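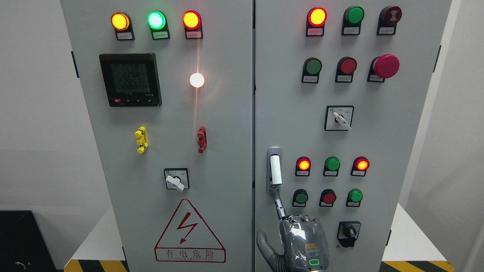

Big week for the training centre at Drundenach! I popped in on Saturday to see the two new grey control cabinets, now up in the practice room – and 15 apprentices start on them in March.
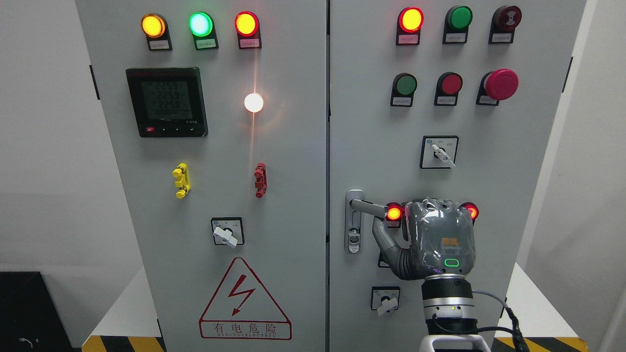

Tegwen Bellis, who runs the electrical course, had me reading the power meter and learning what the coloured lamps mean (I got the emergency stop right, at least). The old panels from Mathew have gone to the Surkance workshop, and evening classes are filling fast.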